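The Vultgate Submission

Item 4 on the agenda for the Nomby depot was the replacement of manual sorting, and it had been Item 4 since October.
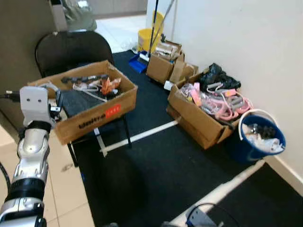

The Procurement Office at Apaza wished to know whether the depot had considered doing nothing for another year. Its memorandum ran to one line and was copied to everyone.

The Equipment Planner read it twice and placed it in the folder marked Correspondence, Not Urgent. She had a submission to finish by Saturday. The Flitevar quotation allowed for two arms, four grippers and a service agreement with a monthly charge of $200. The Vultgate quotation was cheaper in the first year and dearer in every year after it. She had set the two side by side in a table, with a column for spares, and the spares column had begun to trouble her.

Under the heading Description of Work she wrote that goods arrived in open cartons of mixed sizes, that the contents were for the most part soft, folded or strapped together, and that cartons were set down wherever there was room, chairs included. She considered striking out the chairs. The guidelines asked for an accurate account of operating conditions, and she let them stand.

Under Risk she wrote that straps catch. She added a sentence on cables, then a request for 27 metres of covered trunking, a line neither supplier had thought to include.

At a quarter to six the telephone rang. Apaza had reviewed the capital program and could now offer 67 per cent of the amount sought, on condition that the balance be found from the depot's own maintenance allocation. The Planner enquired whether the maintenance allocation was the same one Apaza had reduced in the autumn. It was.

She thanked the caller, opened the table again and removed one arm. The colour of the total changed from red to black - the spreadsheet was generous in that way - and she sat for some time with her hand on the mouse. Then she put the arm back, typed "Option B, not recommended" above the smaller figure, and sent both.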